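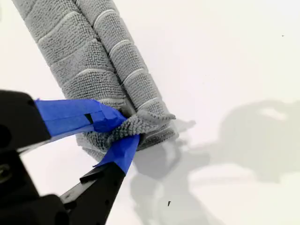 Serviette grise à rayures claires, pliée, sur plan blanc.

Accueil | Nouvelles | Auteurs | Archives | Contact

Le règlement de la maison Allen

Le mardi 21 avril, Mme Benvinda Marinho fut convoquée au bureau du linge de la maison Allen. L'objet de la convocation était une serviette grise, enregistrée sous le numéro 218.

L'article 11 du règlement intérieur disposait que toute pièce de linge serait pliée en trois, ourlet vers l'intérieur. Or la pièce 218 avait été présentée roulée.

« Reconnaissez-vous les faits ? demanda Mme Brenda Echeverría, inspectrice.

— Je les reconnais. Ma mère roulait les siennes. »

L'inspectrice consigna la réponse, puis ordonna que la serviette fût dépliée et remise en forme selon l'article 11.
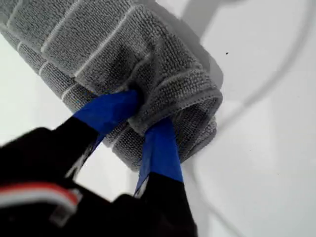

L'ourlet gris et les raies pâles du tissu.

Mme Marinho s'exécuta. Le tissu, épais, se refusait au troisième pli. Elle recommença. À la sixième tentative, Mme Echeverría posa son stylo et demanda, sur un ton que le procès-verbal ne restitue pas, comment procédait madame sa mère.

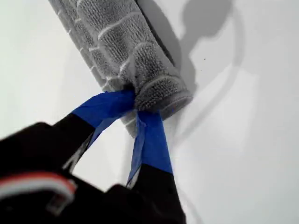

« On part du bord, répondit Mme Marinho, et on serre sans tirer. »

L'inspectrice retira ses gants et prit une autre serviette sur la pile. Le procès-verbal mentionne une suspension de séance, sans en préciser la durée.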